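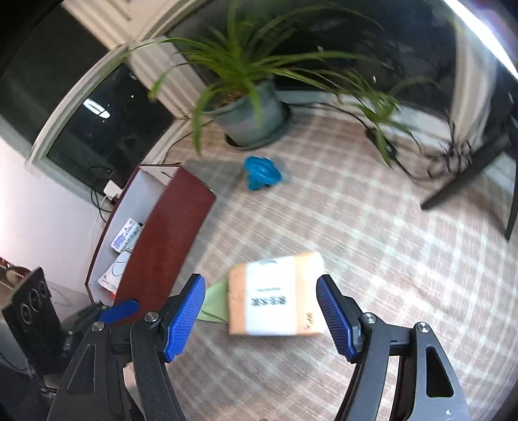 Wovadley Perception Tools – Support Log

Posted 8/10/22 by the tools desk

Ticket: pose track jumps sideways when the gripper is over plaid carpet
Status: closed, one follow-up open

OK, I'm writing this one up at length because I lost the better part of two evenings to it and I'd like the next person to lose ten minutes. The ticket came in against Jedon, our tracking package for the hand-held grippers. The complaint was short: "parcel clips fail the check, other clips fine." That was the whole thing! No log attached, of course.

So I pulled the session and ran it again. It had 3,322 frames in it, and the tracker was perfectly happy for most of them. Then the jaws come down over a small cardboard parcel on a checked carpet, and the position hops to one side by what looks like one square of the pattern. A bit later it hops again, same direction. The path plot looked like a staircase.

First thing I tried was the calibration, and I'm a little embarrassed by how long I stayed there. The lens is very wide, so the carpet lines bend hard toward the edges, and a stale lens file would give you a mess out there. I swapped in a fresh one and reran. Same staircase, same frames. I reran with the old file just to be sure I hadn't mixed them up – I hadn't.

Second guess was the window. It's night outside, there's a streak of light reflected in the glass, and there's a hard white glare up at the top right by the curtains. Reflections have burned us before, so I masked off the glass and the glare by hand. That got me a slightly cleaner track early on and did nothing at all for the hops. I left the mask in anyway.

Third guess was motion blur. The print on the parcel label is a little smeared, so I figured maybe we were losing points on the fast part of the approach. I dropped the blurriest frames and reran. Worse, if anything.

Then I finally did what I should have done at the start and turned on the match overlay. (Set show_matches to true in the Jedon config. It's slow, go make a sandwich.) Out of 787 matched points on the first bad frame, 248 were sitting on carpet corners, and a big bunch of those were matched to the wrong corner, all off by the same one square. It makes sense once you see it. The light lines in that plaid repeat in a grid, every crossing looks like every other crossing, and when enough of them agree on the same wrong answer they outvote the good ones. The good ones were there, too! The plant pot and its saucer, the low cabinet, the speaker over on the left, even the bright blue plastic thing on the carpet – all matched fine and all outvoted.

What fixed it:

1. Update Jedon to the current build. The older one ignores the next setting without telling you.
2. Set repeat_reject to on. This drops any point that has a near twin close by.
3. Raise max_points to 2,000. You're throwing a lot away in step 2 and the tracker needs something left to work with.
4. Clear the cached matches before you rerun. I forgot, got the same staircase back, and said some words.

After that the track came out smooth over the whole approach and the session passed the check. I ran it two more times and got the same path.

One more thing while I was in there. The jaw mask in the Lidach profile is too tight. It covers the black arms but leaves the tops of the blue finger pads showing, and those textured pads are a magnet for feature points. They move with the camera, so they tell the tracker you're standing still. I grew the mask a little on both sides and checked it with the jaws open. I have not checked it with them closed, so that's the follow-up.

If you're on the Beaulieu branch, repeat_reject isn't merged there yet. You can get by with a rough floor mask, but be careful how far up you draw it. I cut into the pot on my first go and lost some of my best points.

Please attach the match overlay when you reopen this or file a similar one. A log would be nice too.

Contact the tools desk | © 2022 Wovadley | Back to top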